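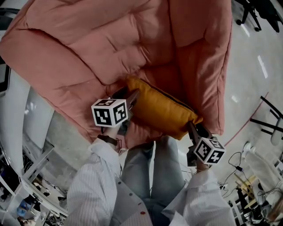

Soft things are the real test, according to the tester at Grorness who has spent 11 days swapping between two pairs of hand-held grippers, the Altum and the Casado. “With a cushion you feel the fingers slide before you see it,” she told me, and she was off – happily – on the subject of finger pads. The Altum closes faster, but she did 20 grasps with each and kept going back to the Casado. “My wrists like it better, bless them!” The next round is in March.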